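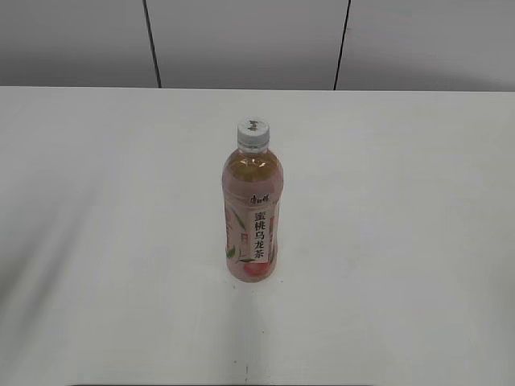 Figure 4. Bottled peach oolong tea standing upright on the work surface, white screw cap on.

4.2 Work at the opening bench

Before the cell was installed, all bottles arriving at the Jedora sample room in Kerekes were opened by hand. A technician took a bottle from the crate, checked the label against the job sheet, unscrewed the cap, set the cap beside the bottle and moved both to the pouring station. The motion is short, but it was repeated through most of a shift. Sore wrists and thumbs came up early in our interviews, usually before we had asked about health. Several technicians wore a brace at work, and two had been moved to paperwork for part of the previous year.

The cell, known on site as Utari, takes over the opening step and the placing of the cap. It is a single arm with a two-finger gripper, working at a plain white table. Labels on the incoming drinks vary a good deal in colour and language, and the product in Figure 4, with its name in large Chinese characters down a white panel, is one of many in the room's workload that most of the staff can't read. Under the old routine they matched such bottles by picture and by the job number on the crate. They still do this, because the cell doesn't read labels. It is told what is coming by the Garodow scheduling software, and a person has to enter that information first.

During the October trial the sample room received 2498 bottles. Of these, 1572 were opened by the cell and the rest by hand. The hand-opened group was made up of glass bottles, flip tops, soft pouches with spouts (counted as bottles in the room's own records) and anything that came in during the evening shift, when the cell was not run. We did not compare speed between the two groups. The mix of containers was too different for the comparison to mean much, and the manager had told staff in writing that no timing would be done.

What we did record was where people stood and what they were doing. Technicians on the day shift spent less time at the opening bench and more at the pouring station and the entry desk. They also took on a task that had not existed before, which they called clearing: wiping the table, checking that nothing had been left on it, and confirming on the screen that the next job could start. Clearing appears in none of the job descriptions we were given. It was shared informally at first and by the end of the trial had settled on whoever was nearest. The view from the wrist camera with the table cleared and the gripper open was the one staff saw most often on the screen, and they learned to look for it before pressing the start key. 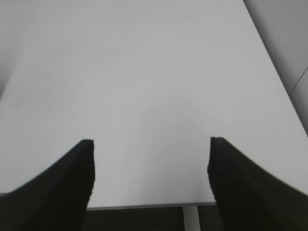
4.3 Caps, checks and who decides

The cap caused more discussion than any other part of the job. In the room's procedure, cap and bottle must stay together until the sample has been logged, as some caps carry a printed mark that the client wants recorded. When people did the opening, they put the cap wherever suited them, often upside down, and turned it over later. The cell's routine calls for the cap to lie flat on the table, face up, with clear space around it. Technicians said this made the mark easier to find, and some began laying caps out the same way when they worked by hand.

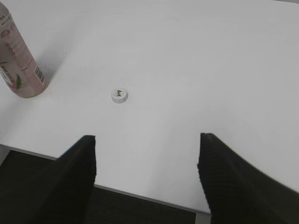
They were less happy about losing the choice of when to stop. A technician who felt a cap slip, or who noticed a broken ring, used to put the bottle aside and carry on with the next one. With the cell, the same judgement means pausing the job, entering a reason from a list of codes and waiting for the shift lead to release it. The log holds 72 such pauses for the trial. In interviews, staff said there would have been more if the codes had been easier to use, and that now and then they let a doubtful bottle through and flagged it at the pouring station.

The shift leads saw this differently. For them the codes gave a record they had never had, and one lead used it to raise a complaint with a packaging supplier. Both groups agreed that the list should be rewritten with the technicians present. A draft was circulated on 26 August 2020, before the trial began, but it had been prepared by the software team alone and was adopted without changes.

No positions were cut during the period we studied. Hours at the opening bench went down, and the room put those hours into pouring and data entry. Pay grades stayed as they were, although several technicians argued that clearing and releasing jobs amounted to running a machine and should be graded that way. Management had not replied to this by the time our fieldwork ended.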